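Wistell Tea Tasting Panel: Call for Participants
Posted 17 Nov 2021
Paid, part-time, mostly sitting down

Wistell buys, blends and packs black tea for people who would like their second cup to taste like their first. Tea is a plant and has other ideas. It changes with the rain, the hillside and how long the chest sat in a warehouse, and every season we have to put the blend back where it was. For this we need mouths.

We are looking for 12 new members for our tasting panel in the Gratier building. No experience is required. We have had people with experience. Some of them were very good, and one would only describe tea in terms of other, better tea.

What you would be doing

You come in for a morning session of two hours. You are given tea, you slurp it from a spoon, you spit it into a bucket, and you write down what you noticed. The slurping is loud. It has to be, as the air carries the smell up the back of your nose, where most of tasting gets done. New members tend to sip politely for the first session and then give up on manners along with everyone else.

Some mornings you will be given the same tea twice to see whether you notice. Please don't take it personally.

The form has a line for bitterness, a line for body, a line for how long the taste hangs around, and a large box marked "Other." The large box is where the useful things end up. "Wet cardboard" is useful. So is "the inside of my aunt's piano." "Nice" will be handed back to you.

The training

Training is four mornings, paid at the full rate. Otakar Zelenák runs it and has done so since the panel was three people and a kettle. He will have you smelling small jars of things until you can tell hay from straw, a distinction you may never have felt the lack of. There is a short test at the end. The pass mark is 85 out of 100, and you may take it twice.

Who we want

You should be over 18, able to get to us by 8:45, and free on at least two mornings a week from January through September. You don't need to like tea very much. A mild interest is easier to work with than a passion, and people who own more than one teapot should say so on the form, under "Conflicts."

We can't take smokers or vapers, or anyone who works for another tea or coffee company. If you are pregnant or have been told to watch your caffeine, please wait and apply another time. Spitting keeps most of it out of you, but most isn't all.

On session mornings: no perfume, aftershave, scented hand cream, garlic, or mint toothpaste within an hour of the start. Plain toothpaste is provided. It tastes of chalk and has no fans. If you have a cold, stay home and tell us. You will be paid for the first two sessions you miss that way each season.

Pay

$111 per session, training included, paid every second week. Parking is free. You also get a box of tea a month, and you may not pick which. The full season runs to 216 sessions across all groups, so there is usually room to swap if your dentist has plans for you.

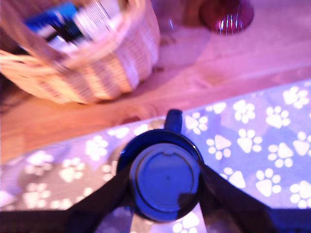 Can I take milk in my tea during a session?

Only in the milk rounds, when everyone gets the same measured amount. The rest of the time it is black and unsweetened, and we don't keep sugar on the premises.

How to apply

Write to Darragh Ní Chonaill at the Wistell panel office and ask for the form. In the same note, describe the last thing you ate in no more than 100 words, without using "delicious," "tasty" or "yummy." We read these closely. Last year's best was on the subject of a cold boiled potato, and its author is still with us.

Skip the resume. Do tell us about allergies, particularly to milk, and which mornings you can manage. We will ask likely candidates in for a half-hour trial with five cups of tea and a bucket. Bring a pencil, as ours go missing.

Former panelists are welcome to reapply after a season off. The test will have to be taken again, and Otakar has changed the jars.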